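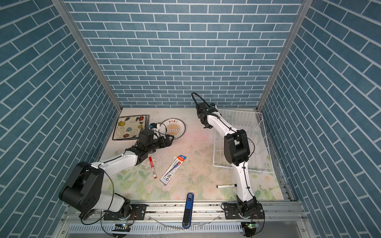

Home Projects Reports Contact Log in

Lillby Dish Library – progress report to the Grurnis Fund
14 October 2026

Dear Ludger,

I know you asked for a page and this is going to run over, sorry! There has been a lot going on since the July report and I'd sooner put it all down while I still remember which week was which.

The short version first. The dish library is open, people are borrowing from it, and the table corner you helped pay for is in daily use. We're over on one budget line and under on another (see the money part further down). The cataloging is behind. I said it would be done by now and it isn't, so I'll try to explain where we've got to.

The table corner

When I wrote in July we had a bare table and a lot of opinions. We now have a proper laying-out corner, with walls on three sides in that blue brick pattern Fathima picked. I was against it. I thought plain gray would be calmer and that the bricks would fight with the dishes, and I held out on this for two meetings. Fathima put up one panel to show me and I gave in the same afternoon, so you can give her the credit. The uprights at the back corners are aluminum, grooved down their length, and we like them a lot more than the wood we first had in mind.

The tabletop has the pastel flower print with the green leaves. It's pretty, and it makes the corner feel more like somebody's kitchen, which was what Kasun wanted when he wrote the original application. It also shows every scuff. There are white patches across it already, mostly toward the middle where everything gets set down, and I've stopped pretending they'll come off with a sponge. Veikko thinks we should buy a spare length of the same print while it's still sold. I agree, and I've put it in the list of asks at the end.

What we do there is pretty simple. A set comes back from a party or a funeral lunch or whatever it was, it gets washed in the back kitchen, and then it comes to the table to be looked over. Chips, hairlines, wrong lids, somebody else's saucer (we have a shelf of those now, if you're missing one). Then each piece gets its card and goes back in its crate. Before the corner existed we were doing all this on the end of the kitchen counter with people reaching over us for the kettle, and the difference is enormous. I can leave a set half checked and go answer the phone.

The other thing that lives at the table is the big flexible board, which has caused more discussion than it deserves. Anjana is for it and I go back and forth. It's nice and light to move, but the surface is so glossy that the lamps bounce straight off it, and it has a bow in it that we haven't managed to persuade out. We tried leaving it under a pile of catalogs over a long weekend. It was lovely and flat for a morning.
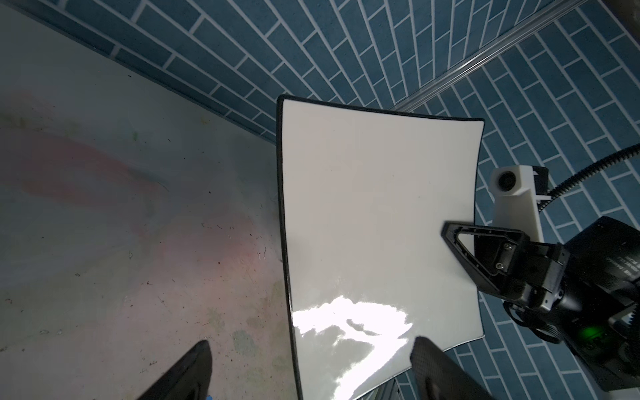

The white board with the black border, bow and all.

We're keeping it for now. If the bow gets worse we'll swap it for something stiffer and matte, and that should come out of sundries without bothering you.

Lending so far

We've had 177 loans since opening. I'm really happy with that – the application said we'd be pleased with a hundred in the first year. A lot of it is small stuff, a family needing extra plates for a birthday, but we've also had two weddings and the harvest supper, which took pretty much everything we own and then came back in the rain.

21 households have borrowed more than once, and that's the group I'd like to talk to for the year-end report. Anjana has drafted a short set of questions. I've asked her to make it shorter.

Most requested are still the plain white dinner sets. We have two crate systems going, the Miah crates (the deep ones) and the Cello crates (shallow, with the dividers), and borrowers have very clear feelings about them. Miah crates hold more and are murder on your back. Cello crates are easy to lift but the dividers don't suit bowls at all. My plan is to stop mixing them: plates in Cello, bowls and serving dishes in Miah. Kasun has started relabeling and is through most of the plates.

Late returns have been less of a problem than we feared. We ring people up and they bring things back. Breakages happen, and we've been charging the small fee we agreed with you, though I'll admit I waived it for the harvest supper people after seeing the state of them when they came in.

The patterned plates

This part is the one I most wanted to tell you about. The application talked about "tableware with a story" and I was never sure what we meant by it. Then we were offered a mixed lot of decorated plates, and they've turned into the thing visitors ask about.

My favorite has a dark teal rim and a thin red ring inside it, with an orange sunburst in the middle spreading out from a round medallion. Near the rim, in dark red, it says 該吃飯了, which is more or less "time to eat," and the same words come around again on the opposite side, so it calls you to dinner whichever way up you put it down. Across the medallion there's a cream label with a row of small characters. We haven't got a reading of that one onto the card yet and I don't want to guess. If anyone at Grurnis can help, please put us in touch!

Cataloging these takes far longer than the white sets. Each one needs its own card with the colors, any wording, and the condition of the rim and the back. Fathima has been writing the cards by hand and I type them up in the evenings, and that's where the backlog is. It's my end that's slow and you can tell the trustees so. While they wait their turn they stand leaning against the wall at the back of the table, and I'd like a proper rack for them before the winter.

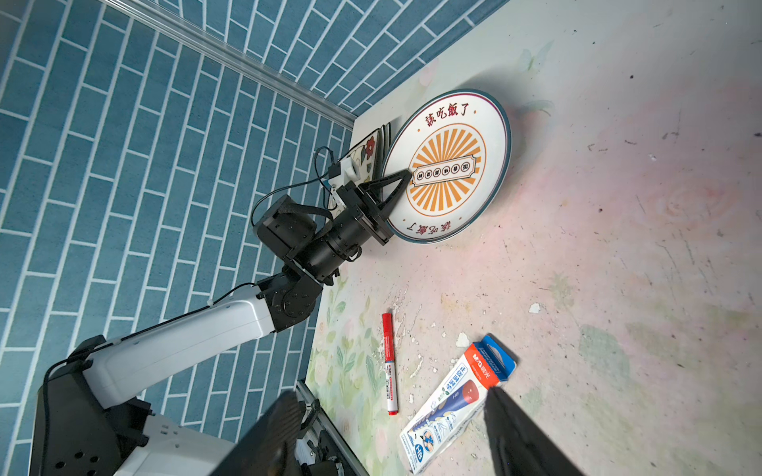 The money

The grant for this stage was $3000. We've spent $3517. The extra is nearly all wall panels and the aluminum, which came in higher than the quote, plus a delivery charge we should have spotted and didn't. We've covered the overspend from the loan fees and a bake sale, so I'm not asking you to make it up, but I wanted you to have the real total. Receipts are in the folder Veikko sent over. If the panel invoice looks odd, it's two orders put on one page.

We came in under on crates, mainly thanks to the school letting us have its old ones.

What's next

- Finish the cards for the patterned plates. I'm going to say end of January and mean it this time.
- Finish splitting the crates, plates in Cello and bowls in Miah.
- Build or buy the plate rack. Kasun has a drawing.
- Talk to the repeat borrowers.
- Sort out better lamps over the table, with less glare.

What we'd like from Grurnis

Permission to move what's left on the crate line over to the rack and the spare tabletop print. I don't think it needs a new form but tell me if it does.

And a visit, if you can manage it. Come on a morning when something big has just been returned, you'll get put to work checking rims and there will be coffee. I'll send a couple of possible dates once I know when the next wedding set is due back.

All the best from Lillby, and thanks again for being so patient about the July figures.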